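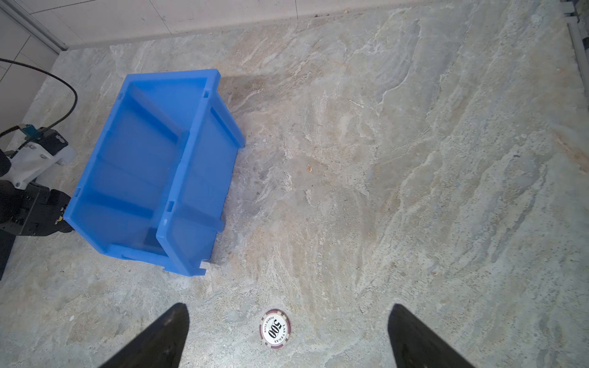
Skenar is looking for an assistant for our repair and rental shop in Drulberg. We rent party and game equipment, small furniture and hand tools, and we also repair what comes back to us.

Your work will be to check the returned items, make small repairs, pack the orders and answer customers by phone. The position is 22 hours per week, in the afternoons, and starts in April. The contract is for 4 months at first, and it can be made longer if both sides wish so. 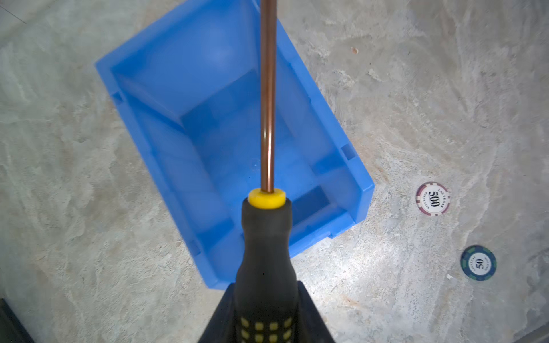 Screwdriver with black and yellow handle

We expect that you are patient, can lift boxes and write simple English. Experience in repairs is welcome but it is not a must. A driver's license is useful, as two times per month we deliver to our customers in Mansour.

Please send a short letter and your phone number to Elikem Antwi, Skenar office, Drikness Street 70. We reply to every letter, but please give us some days for it.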